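Section 4: Setting up your seed sorting bench

By now you should have your seed heads cut, bagged and hung up somewhere airy (that was section 3, and if yours are still on the plant, go back and do that first, I'll wait). I wrote this part for the people on our allotment who kept asking me how I do it, and Fiorella Rizzi has been through it with a red pen, so any sensible bits are probably hers.

You'll want a table at a height you can stand at, two sieves, a few shallow dishes, paper envelopes, a pencil and an open-topped bin or deep tray to work over. I use the Allberg sieves, one coarse and one fine, but a kitchen sieve and an old colander got me through my first three years perfectly well.

4.1 Getting the bench ready

1. Clear the table completely. Seeds get under everything, and lettuce seed in particular seems to travel on its own.
2. Put the bin in the middle, long side towards you, so you can rub the heads between your palms without your elbows sticking out.
3. Shut the window and turn off any fan. You'll want moving air later on, but not yet!
4. Write your envelopes now, before you open a single bag. Variety, year, and which bed it came from.

Note: use pencil on the envelopes. I lost a whole winter's labels to a leaky cupboard and ended up sowing what I thought was leeks (they were onions, and rather good onions, but still).

4.2 Threshing

5. Tip one bag into the bin. One variety at a time, please, however tempting it is to get on.
6. Rub the heads gently between your hands until the husks break up. Brassica pods will pop if you press them with your thumb. Beetroot clusters can be left as they are.
7. Pick out the stalks and big bits by hand and drop them in the compost bucket.
8. Shake what's left through the coarse sieve, then through the fine one. The seed should stay in the fine sieve while the dust falls through, although with poppies it goes the other way round and you'll want a dish underneath.

Caution: carrot and parsnip chaff is horrible to breathe in. Wear a dust mask, and if you're sowing-mad like Primo and doing a whole sackful, take a break and step outside now and then. Parsnip stems can also give you a nasty rash if the sap gets on you in sunshine, so I wear gloves for those from start to finish.
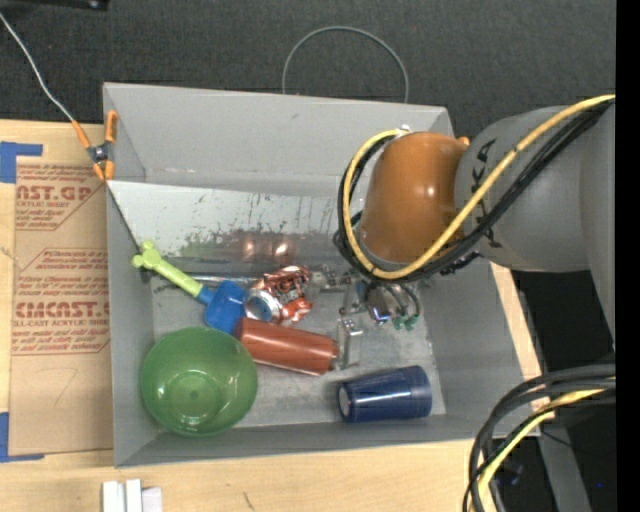

Do I have to get every last bit of chaff out?
Only if it bothers you. A little chaff does no harm in the envelope so long as everything is properly dry, and it sows along with the seed quite happily. I clean tomatoes and peppers until they look smart, mostly because I give those away, and I leave my own lettuce looking like the bottom of a hamster cage.

4.3 Winnowing

9. Pour the seed slowly from one dish to another in a light breeze, or blow across it very softly. Start with a pinch until you've got the feel of it. Fiorella uses a hairdryer on its cold setting, held well back, and she's much quicker than I am.
10. Spread an old sheet on the ground beforehand. You will spill some, I always do.
11. Stop when the seed in the dish is mostly seed.

4.4 Weighing and packing

12. Weigh each batch and write it in your book. My best year for broad beans was 556 grams off one short row, and I've been trying to beat it ever since (335 last time, thank you, blackfly).
13. Fill the envelopes no more than half full and fold the tops over twice. For the swap table we put 34 beans in each packet, which does a decent double row with a few spare for the mice.
14. Put the envelopes in a tin or a jar with a tight lid and keep it in the coolest room you've got. A spare bedroom is fine. The shed isn't, it swings from freezing to baking and the mice know the way in.

Note: large seeds take longer to dry than you'd think. Bite a bean, gently. If your tooth leaves a dent, give the batch another fortnight on a tray before you put the lid on.

4.5 Before you put it all away

15. Brush out the sieves with a dry paintbrush. Check the rims, which is where stray seeds hide.
16. Wipe the bin and let it dry before the next variety goes in.
17. Have a look in the tin in December. Any misting on the inside of the lid means something went in damp, so get it all out and spread it on trays straight away.

Germination testing is in section 5, and you'll need some kitchen roll and a warm windowsill for that.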